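Keltau Push Block Kit, club edition

The Keltau Push Block Kit is a tabletop practice set for school robotics clubs and after-school classes that already have an arm and need something for it to do. The robot has no gripper in this kit. It carries a plain rod and moves blocks by pushing them across a board. Students write the code that decides where the rod touches down, which way it travels and when it stops.

Pushing is harder than it sounds. A block shoved off center turns. A block shoved too long slides past where you wanted it. Most groups get a cube to travel in a straight line by the end of the first session and then spend the next few weeks finding out how the other shapes behave.

What comes in the box

- Colored blocks in several shapes, including cubes, triangles, hexagons and hearts
- One push rod, gray, with a rounded end
- One adapter plate for the arm wrist
- Four mounting bolts, black, and a hex key
- Printed lesson cards, 7 sessions
- One spare rod

The board is sold separately because many clubs prefer to make their own. If you buy ours, it is solid maple, sanded and finished with a thin coat of clear oil. If you make your own, use a closed-grain wood and sand along the grain. A rough spot will catch a block and the students will blame their code.

The kit does not include an arm or a camera. Any arm with a standard round wrist flange and a reach that covers the board will work. Clubs with a different flange can order the Flanar ring, which goes between the wrist and our plate.

Setting up

Clear the floor inside your marked work area before you power the arm. Put the board flat on the table and bolt the table down if it moves when you lean on it. Fit the adapter plate, then slide the rod up into the clamp until it stops and tighten the clamp by hand, followed by a quarter turn with the hex key.

Lower the rod slowly over the center of the board and set your height there. You want a small gap between the tip and the wood. Repeat at the corners. If the gap changes, shim the board and check again. 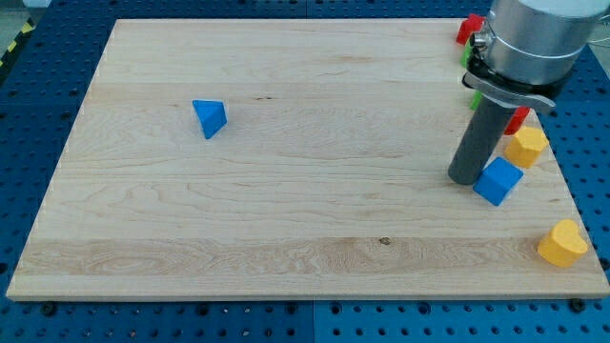
For the first exercise, use one block and one target. Pick a spot well away from the edge and have the students write down the start point, the end point and the direction of each push before they run anything. The lesson card has a grid for this. Groups that skip the writing usually come back to it by session three.

After that the cards add more shapes. Sorting by color is session four. Separating one block from a crowd is session five, and it is the one teachers write to us about most. The rod has to come down in a gap without landing on a neighbor, and the best first push is often away from the place you want the block to end up. Allow 60 minutes and expect to use all of it.

The last two sessions are the Tananico challenge, a short match for two teams. Each team gets the same starting layout and a fixed number of pushes. A block counts if it rests fully inside the target area when the rod lifts. A block hanging over the edge of the board scores zero, even if it stays put. Full rules are on the back of card seven.

Notes from the classroom trials

Nicanor Salinas ran the cards with his club at Paredes before we printed them. His students logged 300 pushes over the spring and wrote down what went wrong with each one. Two changes came out of that log. The rod tip was rounded, and the speed suggested on card one was cut in half.

He also found that students work better in pairs, with one at the keyboard and one standing where they can see the board and reach the stop button. We now recommend that for every session.

Care and spares

Wipe the board with a dry cloth. Do not use furniture polish, which leaves patches where the blocks slide faster. Blocks can be washed in soapy water. Check the rod clamp at the start of each session. Replacement blocks are sold in bags of 5, mixed colors, and we cannot pick colors to order. Orders placed before the end of May ship in time for summer programs.

Suggested age is 12 and up, with an adult present whenever the arm is powered.

Comments

Soledad Quezada
Does the rod fit a clamp from the older kit? We have two of those and would like to keep them on the arms.

Keltau Support
Yes, same diameter. You will need the new plate only if yours has the slotted holes.

Domingo Zúñiga
Used it with eighth graders this term. The hearts are the hard ones. They spin whichever side you push, and my group ended up nudging from the notch. Would be good to have that on a card.

Catinca Dumitrescu
We made our own board out of birch and it works fine. Took three rounds of sanding.

Nabila El-Sayed
Are the lesson cards available as a file? Ours got left at a competition and I only have cards one to four.

Keltau Support
Nabila, send us your order number through the contact form and we will email you the set.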